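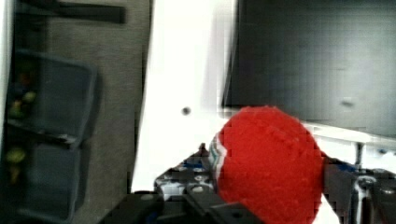
Thema: Miete für Vereinsraum, wer zahlt bei Absage?

Seonmi_J
Guten Abend zusammen. Unser kleiner Leseverein mietet seit März einen Raum bei Ladilent. Jetzt haben wir einen Termin 16 Tage vorher abgesagt, und trotzdem steht der volle Betrag von 455 Euro auf der Rechnung. Im Vertrag finde ich nur den Satz »Absage rechtzeitig«. Was bedeutet rechtzeitig?

Gyubin
Ohne genaue Frist würde ich das nicht bezahlen. Schreiben Sie einen Widerspruch, und bitte per Brief.

pyo_ng
Da bin ich nicht einverstanden. Der Raum war reserviert und der Vermieter konnte ihn vielleicht nicht mehr vergeben. Bei uns in Cheon haben wir in so einem Fall 100 Euro bezahlt und alle waren zufrieden.

Gyubin
100 ist aber etwas anderes als 455!

Yoonhee
Gibt es eine Hausordnung? Bei uns stand die Frist dort auf der letzten Seite, sehr klein gedruckt.

Seonmi_J
Danke, die Hausordnung habe ich gefunden. Dort steht eine Frist von 14 Tagen. Ich schicke morgen den Brief und lege eine Kopie dazu.

pyo_ng
Gut, dann nehme ich meinen Einwand zurück. Den Brief bitte mit Einschreiben.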